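Project report, group 4 - Checking simulated robot sessions before they are used
Sigrun Aasen and Tuva Dalen
Tue 10 October

## Task

We were asked to write a set of rules for recording and checking sessions with a simulated two-arm robot, and then to try them on the Skenden room. The earlier rules from January fit on half a page and left most decisions to the person at the keyboard. Two people checking the same session often disagreed.

## Rules we ended up with

1. Every camera is saved for the whole session, including the ones that show little of the task.
2. A session is named after the room and the run number, never after the result.
3. The checker must be someone other than the operator.
4. Contact is only marked when at least two views support it. One view is not enough.
5. If a gripper is close to a wall or large surface, the checker writes "near surface" and looks up the distance in the log.
6. No session is deleted. Bad ones are moved to a separate folder with a one-line note.

Rule 4 took the longest. Tuva wanted three views, but the grippers block each other too often for that to work.

## Trial

We applied the rules to 59 sessions. Each was limited to 300 seconds. The log viewer (Pomari) handled all of them except one, which had a broken time column and was left out of the totals. Together the sessions gave 3,094 marked events, and 1,239 of these needed a second look under rule 4. That is more than we had planned for, and it used up most of the last two weeks.

Rule 5 was added halfway through, so the first sessions had to be checked again. We should have done a small test before starting - this is the main thing we would change.

Rule 2 caused no trouble. Rule 6 did fill the shared disk once.

## Views from one session 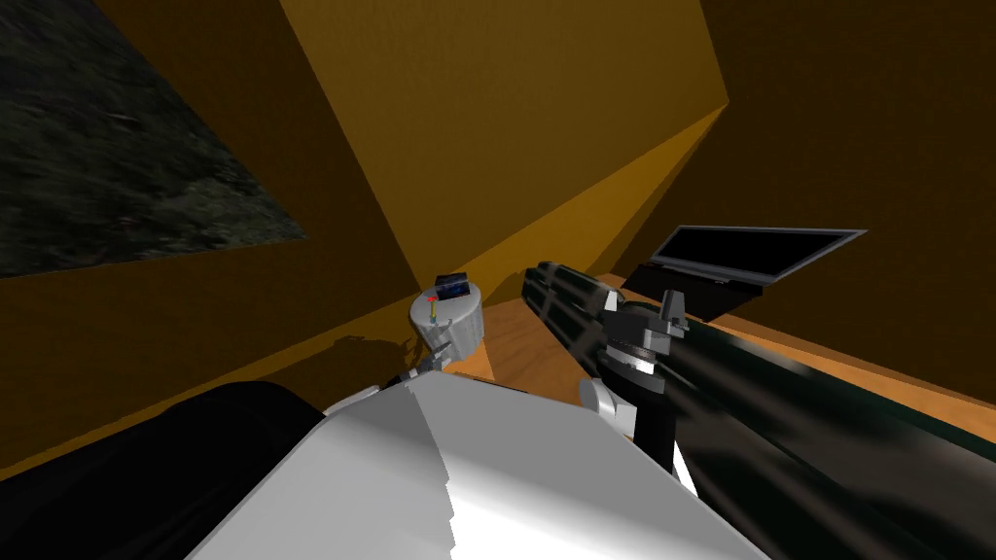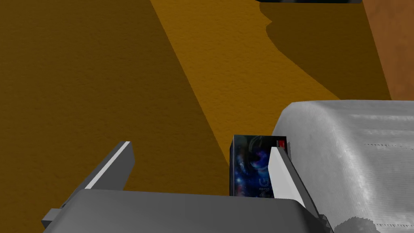
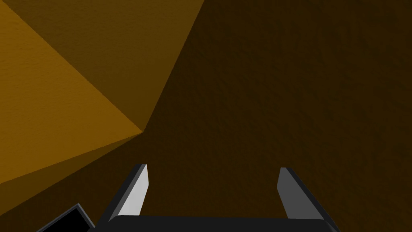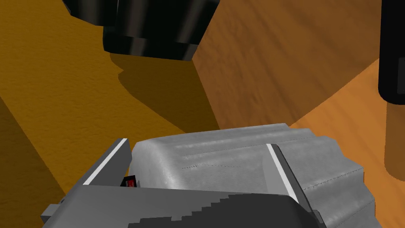
Figure 1. Simulated Skenden room, four views with a gripper visible in each. The third is the kind of view rule 5 was written for.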